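Stomis publishes free good practice guide for hand-held gripper work

Brulton, 22 December 2022
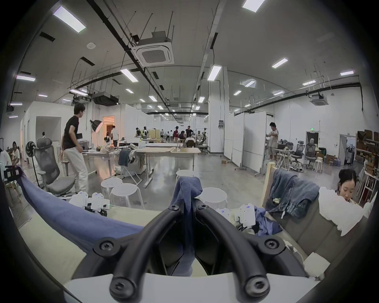
Who is the new guide for?

Anyone who runs, supervises or buys in sessions where people handle everyday items with hand-held grippers to teach robots, whether that is a team of 3 or a hall full of tables.

I've been wanting to write this announcement since September, so forgive me if I go on a bit. Today we at Stomis are putting out the Zincombe Guide, our first set of written rules for gripper work with clothes and other soft goods. It's free, it's in plain English and you can print it and stick it on the wall (please do!).

We named it after Zincombe, the programme it grew out of. Over the course of that programme we collected 564 comments from operators, session leads and the people who have to make sense of the recordings afterwards. Some were one word long. One ran to several pages and was mostly on the subject of stools. I read the lot, and a surprising number ended up in the guide in one form or another.

There are 81 rules, grouped into 4 parts: the table, the operator, the room and the record. I know 81 sounds like a lot, but plenty of them are a single line. A few I'm especially fond of:

Start a cloth task with the garment crumpled unless the task sheet says otherwise. Tidy starting piles make for very samey recordings.

Pinch fabric near the tips of the jaws and let it hang for a moment before you move it across.

Check the screws on the gripper arms at the start of every shift, and write down that you've done it.

Keep walkways between stations clear, and that includes spare stools and fan leads.

Tell everyone in the room when recording is on, including the people who aren't at a table. If somebody would prefer to stay out of it, the session lead sorts that out before the first task.

Swap operators when they ask to be swapped. You don't need a form for that.

The part on the record caused the most argument. We went back and forth on whether a dropped garment should be kept or thrown out, and we've come down on keeping it, with a note. A robot that has only ever learned from perfect folding is going to have a rotten time with real laundry — and so is whoever bought it.

Berhe, who run gripper sessions of their own, tried out a draft for us and sent it back covered in corrections. The section on lighting is much shorter thanks to them, and the one on breaks is longer. They'll be using the finished version from the new year.

I should say what the guide doesn't do. It isn't a safety certificate, it doesn't replace the law on workplace health or privacy, and it won't tell you which equipment to buy. It covers hand-held tools only, so powered arms will need a separate document, which we've started and which is already too long.

Copies are available on request from the Stomis office in Brulton, along with a one-page checklist for session leads. If you spot a rule that doesn't work at your tables, send it back to us with a note on what you do in its place. We'll be collecting comments for the second edition as they come in.

Ends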